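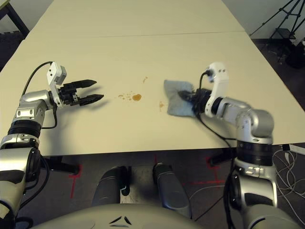

4 共用桌面上的"小脏"与收拾的次序

4.1 先说说我为什么盯上了桌子

前面三节把合租和共用办公空间里的清洁分工大致捋了一遍,写的多半是制度层面的东西:排班表、公约、押金、保洁合同。写到这里我得承认,真正让我在田野里待得住的,从来都是些更小的事。比如一张大桌子上洒了点什么,接下来的十分钟里大家各自在干什么。

我在Kollstead做观察的头两个星期,笔记写得特别散,今天记冰箱,明天记垃圾袋,后天又去记门口的鞋。后来翻回去看,发现凡是我写得长的段落,几乎都落在桌面上。冰箱有门,一关就看不见了;水槽里的碗多少能认出主人;唯独共用的大桌面,人人都坐,人人都往上放东西,脏了又说不清算谁的。文献里谈公共空间维护,常常一上来就谈楼道、电梯、院子,桌子太小,好像不值得单独写一节。我偏想写一节试试。

我把这一类东西叫"小脏":几滴液体、一撮面包屑、杯底留下的圈、擦橡皮擦出来的碎末。它们的共同点是一个人顺手就能处理掉,用不着工具,也用不着请示。正因为这么容易,没人处理的时候才显得格外有意思。大件的脏乱总会有人出面,开个会,发封邮件,事情就过去了。小脏不会开会。它就在那儿,大家绕着它坐。

本节用到的材料有两种。一种是参与者自己写的桌面日记,收上来能用的有122则,长的写满一页,短的只有一句"又是那个圈"。另一种是访谈,我一共和28个人坐下来聊过,多数人聊了一次,少数几位后来又主动来找我补充。访谈我尽量就在他们平时用的桌子旁边做,手边有桌子,话题很容易打开,有人说着说着就拿袖子去蹭桌面了。

地点有三处。Kollstead是一栋合租楼,一楼有长条的公共餐桌;Brendari是一家共用办公空间,桌子是拼起来的,谁来得早谁先挑;Ardeleanu是一间社区缝纫与修补工坊,桌上什么都有,线头、粉笔灰、茶水,样样不缺。三处的规矩差得很远,放在一起看倒不觉得别扭,后面会讲到。

4.2 接缝:一条没人画过的线

先讲拼接的桌面。Brendari的大桌是几块台面拼成的,两块之间有一道缝,很浅,手指摸过去才觉得出来。图1里那种奶白色台面也有这么一道,粗看容易忽略。

我原先完全没把接缝当回事。提醒我的是Venla Rautiainen,她在Brendari租了很久的座位,做的是字幕翻译,一天里有大半天盯着桌面发呆(这是她自己的说法)。她跟我讲,她擦桌子从来只擦到缝为止。我问她为什么,她想了半天,说擦过去就像替别人洗脸。

这句话我抄在笔记本封面上了。后来我在访谈里开始有意无意地问:你擦到哪儿停?答案出奇地一致。桌面有接缝的地方,人就停在接缝;没有接缝的地方,人会自己找一条,比如木纹、插座的位置、自己电脑展开以后的边缘,甚至是灯光照下来的明暗分界。Kollstead的长餐桌是整块的,没有缝,有位住户就拿桌子中间那瓶盐当界碑,盐在哪儿,她就擦到哪儿。问题是盐会走。谁家吃完饭把盐往旁边一推,第二天她负责的面积就变了,她自己倒是浑然不觉,照擦不误。

我觉得这一点对既有的讨论是个补充。我们习惯把界线想成权利的标记:这边归我,你别过来。可是在共用桌面上,界线更多管的是义务,它告诉一个人什么时候可以收手。你把杯子放过了缝,一般没人计较;你擦过了缝,对方反倒可能不自在。Berenice Magaña就说过一件事:她有一回顺手把对面的面包屑也扫了,对面那位连说了三遍谢谢,之后整个下午都在找机会还她人情,最后塞给她一包茶。她说从那以后她再也不敢多擦了,太累人。

当然也有反过来的。Ardeleanu的工坊里,桌子也是拼的,缝比Brendari的还明显,里面常年嵌着粉笔灰。但那里的人擦桌子是一口气从这头擦到那头。我一开始猜是因为工坊讲集体,气氛好,大家不分彼此。后来发现想多了。工坊散场的时候要铺大块布料,布料可不管缝在哪儿,哪边有一滴茶都会染上。换句话说,活儿本身的尺寸比缝大,缝就失效了。

这一点我在日记里也找到了旁证。凡是写到"整张桌子擦了一遍"的,前后文几乎都跟着一件占满整张桌子的事:包饺子、拼地图、给窗帘锁边、生日会摆盘。平常日子里,人们写的是"擦了一下我这边"。

4.3 液体和碎屑,待遇不一样

接下来说脏的种类。我最早的编码方案里只分"干"和"湿",Ildikó Vörös帮我做第二轮编码,看了两天就来跟我吵。她的意见是,干湿根本不够用,得看它会不会跑。面包屑不会跑,明天还在那儿;一滴汤会往桌沿爬,会滴到椅子上,会沾到别人的袖子。会跑的东西带着一个倒计时,旁边的人都听得见。我们吵完以后按她的办法重新编了一遍,结果清楚多了,所以这里要郑重谢谢她,虽然她吵架的声音确实有点大。

按新的办法看,会跑的小脏被处理得快,而且处理的人往往不是弄出来的人,是离得最近、最可能遭殃的人。不会跑的小脏处理得慢,慢到有时候隔夜,而且大家心里普遍觉得"谁弄的谁来"。也就是说,责任的归属方式会跟着脏东西的性子变。遇上会跑的,人们按距离分责任;遇上不会跑的,人们按来历分责任。

麻烦出在中间那一类:量少,已经停住了,可又是液体。几滴茶、一小摊酱汁、打翻以后只抹掉了大头剩下的那点尾巴。它看着像会跑,其实哪儿也不去。这时候两套算法同时启动,互相打架。坐得近的人觉得,又不会流过来,凭什么我擦;弄出来的人可能早走了,也可能就坐在那儿,觉得这么几滴也算不上"弄脏"。

颜色在这里头很要紧。同样几滴,落在深色桌面上可以装作没看见,落在浅色桌面上就很难装。棕橙色的液体散在一张奶白色的台面上是什么效果,可以参看图2,几处溅痕大小不一,哪一处都不大,眼睛却老是往那儿去。Brendari换过一次桌子,从深色换成了浅色,管理方的理由是显得亮堂。老租户们的评价就没这么统一了,Leobardo Zepeda在访谈里的原话是:"以前我们是一群体面人,换了桌子才知道我们喝咖啡有多难看。"
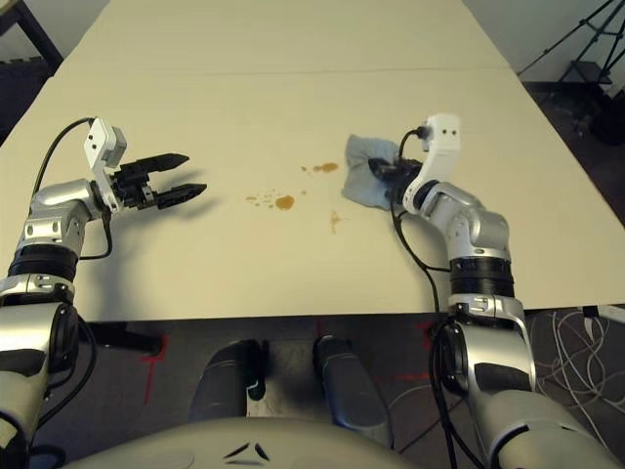

Leobardo的话其实点出了一个我后来反复用到的想法:桌面的颜色在替大家决定,什么样的疏忽会变成公开的疏忽。深色桌子时期,Brendari几乎没有关于桌面清洁的投诉,我翻过他们的留言本,那时候的怨气全冲着打印机去了。换成浅色以后,留言本上开始出现"请随手擦桌",再往后出现了"请随手擦桌,谢谢",再往后是"请随手擦桌!!!"。这三条的字迹还都不一样,可见憋着气的人不止一个。

我问过好几个人,换桌子以后大家是不是真的更脏了。没有人这么认为。大家喝的还是那些东西,洒的还是那么多,只是原来藏得住,现在藏不住。Tonantzin Valdovinos在Brendari管前台,她手里有一份很朴素的记录:抹布的采购单。换桌前一年一共买了332块一次性抹布,换桌后一年是380块。多是多了,可远远配不上留言本上那个气势。她的理解是,大家生气的次数涨得比擦桌子的次数快。我很想把这句话放进摘要,合作者没同意。

这里要老实交代一下这组数字的毛病。抹布不光用来擦桌子,也有人拿去垫杯子、包三明治,还有人拿回家(Tonantzin知道是谁,不肯告诉我)。换桌前后租户的流动也没有控制住。所以我只拿它当个陪衬,主要的判断还是从日记和访谈里来的,读者别拿它去算什么增长率。

4.4 "看见"也是一种负担

既然说到生气,就多说两句。日记里写得最长、情绪最足的那些,写的几乎都不是擦桌子有多累。擦一下才几秒钟。让人烦的是看见了以后要做的那一串决定:这算不算脏?是不是我弄的?别人有没有看见我看见了?我现在擦,会不会显得是我弄的?我不擦,会不会显得我这人不行?

有一则来自Kollstead的日记,写的人下楼倒水,瞥见餐桌上有一摊不知道什么的黏东西。她写了整整一页,从瞥见写到端着水杯回房,中间什么也没做。最后一行是:"其实擦掉比写这个快多了。"我看的时候笑出声,笑完又觉得这一页大概是我收到的最好的材料。

讨论家务分工的人早就注意到,惦记和盘算本身就是劳动,家里总有一个人脑子里装着卫生纸还剩几卷。我想在共用桌面上往前再挪一小步:看见的那个瞬间就已经开始计费了。而且这笔费用分摊得很不均匀,谁的座位正对着那片桌面,谁就付得多。Brendari靠窗的位子最抢手,可窗光斜着打过来,桌上什么都一清二楚。Venla坐了一阵靠窗,后来自己搬到了里面,理由是"那边看得太清楚,活儿干不下去"。她搬走以后,接手的人戴很厚的眼镜,干活时习惯摘掉,相安无事到现在。

座位和视线的关系,我在Ekia的一次短访里也碰到过。Ekia严格说不算本研究的田野点,它是个候车厅改的茶室,我只去过一趟,原本想看看能不能加进来,后来因为老板不愿意让客人写日记就作罢了。但那趟有个细节我一直记着。茶室的桌子很宽,两个陌生人可以面对面拼桌,桌上有一小块茶渍,刚好在两人正中间。两个人都把自己的托盘往后挪了一点。谁也没看谁。茶渍在中间多出来一圈空地,像被供起来了似的。

一趟短访当然撑不起什么结论,我写在这里,是想请后来的人留意这个"往后挪"的动作。我回头去查Kollstead和Brendari的笔记,发现同样的动作我记过很多回,只是当时都记成了"整理物品",完全没往这上面想。挪东西是一种很省力的回应,它承认那块脏存在,同时把自己从里头摘出来。在编码表里,我们后来给它单开了一项,叫"让开"。

4.5 让开、盖住、擦掉

于是人们面对小脏的做法,在我们的材料里大致排成这么几样:让开、盖住、擦掉,再加上一个不太好归类的"叫出来"。

让开已经说过了。盖住更常见于Ardeleanu。工坊里杂物多,随手就能抓到一块布、一张纸样、一本杂志,往上一放,眼不见为净。盖住的人多半说自己是"先放一放,等会儿擦",这里面有真有假。有一回闭门前清桌子,掀开一叠纸样,底下是一块早就干透的印子,在场的人都认定是前一场活动留下的,前一场活动的人后来又认定是再前一场的。我花了点力气去追,追到最后线索断在一个已经搬走的学员身上,只好算了。

盖住这种做法有个后果,就是它会把来历弄丢。让开的时候,脏东西还晾在那儿,旁边的人多少记得是什么时候出现的;一盖上,时间就停了,等掀开的时候,"谁弄的谁来"这套算法已经没法用。奇怪的是,这种情况下它反而很快被擦掉。掀开的人一边嘀咕一边就擦了。我跟Ildikó讨论过几次,她认为来历一断,擦的人就不会被误认成弄脏的人,心里没有负担。我大体同意,不过我觉得还有一层:掀开这个动作已经让你动了手,手都伸出去了,再缩回来比擦一下更别扭。

擦掉反倒是最没什么可说的,日记里写到擦掉的地方往往就几个字。有趣的是擦完以后。不少人会把抹布留在桌上显眼的地方,问起来都说是"晾一晾"。Berenice很坦白,她说就是想让人知道有人擦过了。用过的抹布在共用桌面上有点像签名,又不用真的署名。Kollstead有一阵子流行把抹布叠成小方块摆在桌角,谁起的头已经说不清了,叠得一个比一个整齐,到后来有人干脆不擦桌子光叠抹布。这股风气刮了大约一个冬天,到了一月底就散了。

最后是"叫出来",也就是开口说:"哎,这儿洒了。"不指名,也不动手,冲着空气讲。这种话的威力比我预想的大得多。在我观察到的场合里,一旦有人叫出来,周围的人会突然都变得很积极,有人起身去拿纸,有人抬杯子,有人把笔记本电脑往怀里搂。叫的那个人倒常常坐着没动,大家也不怪他。Leobardo是这方面的高手,他自己总结说,关键在于语气要像刚刚才发现,哪怕你已经盯了它一个钟头。

我试着学过他的语气。在Brendari待到后半段,我自己也算半个租户了,有天下午对着桌上几滴别人的茶,酝酿了很久,开口说了一句。结果整桌人齐刷刷看着我,以为是我洒的。纸巾递过来了,我只好擦了。这件事我如实记在笔记里,编码为"叫出来(失败)",整个数据里就这一例。

4.6 几处需要小心的地方

这一节的材料有明显的偏向。愿意写桌面日记的人,本来就是会往桌面上看的人。那些压根看不见小脏的人,在访谈里往往三句话就聊完了,有一位听完我的研究题目以后认真地问:"桌子怎么了?"我没能从他那里问出更多东西,可他这样的人在共用空间里恐怕占了不小的比例,他们的沉默在本节里基本没有位置。

另外,我的在场多少改变了一些事。Kollstead的住户知道我在研究什么以后,有段时间餐桌干净得反常,我坐在那儿像个卫生检查员。后来我改成带自己的早饭下去吃,吃得也不算讲究,掉了不少渣,大家才慢慢松下来。这段干净得反常的日子我没有删,但在分析里单独标了出来,4.3小节的讨论没有用到它。

三处田野点的桌子材质、大小、灯光都不一样,我也没有能力把它们拆开来一个个比。颜色那一段主要依赖Brendari换桌这一件事,严格说是个孤例。如果哪位同行手头正好有地方要换桌子,不管从浅换深还是从深换浅,请一定告诉我,我自带早饭过来。

还有一点是写作期间才意识到的。访谈稿里人们说"擦",有时候指用湿布,有时候指拿手一抹,有时候指用袖子,还有一位指的是吹。我们编码时一律算作擦掉,Ildikó对"吹"这一条保留意见,她认为吹只是把碎屑送到了接缝另一边,应当归到一个新的类别里去。我们还没有谈妥,目前的版本先按我的来,她的意见记在附录的编码说明中。

下一节转到水槽。水槽的情况和桌面有不少地方刚好拧着来,东西有主,界线分明,可吵得更凶。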